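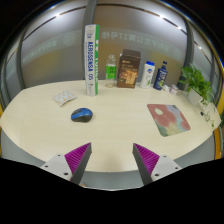 The table, November.

I gave up on my desk last month. Well, I gave up on the version of it I'd been living with, which had become a shelf that I sometimes typed on. A few of you wrote in after the last newsletter to ask how the big clear-out was going, so I'm handing over my column to it and the piece on bread will have to wait!

It started with receipts. I'd been looking for one from Hinance, the stationery people, for a refund on some folders that came with the rings bent. I never found it. What I did find was a whole layer of paper going back to when we still lived on the other side of Pristadlow, including a parking permit for a street I couldn't place at all. So I got a laundry bag and swept the lot in, and for one evening I had a clean surface and felt wonderful. Then of course I had to deal with the bag.

My sister-in-law swears by the method where you touch each piece of paper once and decide on the spot. I can't do that. I get sentimental about dental reminders. What worked for me was setting the kitchen timer for 40 minutes after supper and sorting into two heaps, keep and go, with the radio on. When the timer went I stopped, even in the middle of an envelope. It took 8 evenings to get to the bottom, and a good bit of the last one went on reading old birthday cards (all kept, don't write in).

The email was worse. I had 1007 unread messages, and I'd gotten so used to that number creeping up that I'd stopped seeing it. I did the same thing there, same timer, same chair, click and drag, click and drag. Most of it was sales from shops I bought one thing from years ago. Genitz alone had been writing to me every morning about garden hoses, and I live in an apartment - I bought one hose, once, as a gift. Unsubscribing turned out to be weirdly satisfying and I'd recommend starting there if the paper feels like too much.

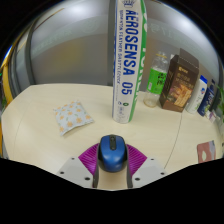

A reader wrote back after my first mention of all this to say that sorting email is a waste of an evening, that she deletes everything older than six months in one go every spring and has never once been caught out by it. If it matters, she says, they'll call.

I admire that and I could never do it. I got as far as selecting everything, looked at it for a while, and went and made tea. But she did push me into being a lot rougher with the newer stuff, and I was done sooner than I'd expected.

Now for the part I'm still arguing with myself about, which is what gets to live on the table for good. At the moment I'm saying a lamp, a pen cup and whatever I'm working on that day. The printer has gone on top of the bookcase, where I have to stand on my toes to feed it. The pretty Fiadzo letter tray I was so pleased with in the summer has gone out to the hall for keys and mail, and I think it's happier there. I know I am. Letters get opened standing up with my coat on, and the junk goes straight into the recycling before it can sit down anywhere.

My husband gives it until the holidays. He may be right, there's already a seed catalog creeping in from the left side and I haven't had the heart to move it.

If you have a trick for keeping a table clear past the first month, please send it in and I'll print the good ones in the next issue. Cords too, please, I have no idea what to do about cords. And if anyone knows where the parking permit might be from, it's green and the street begins with an L.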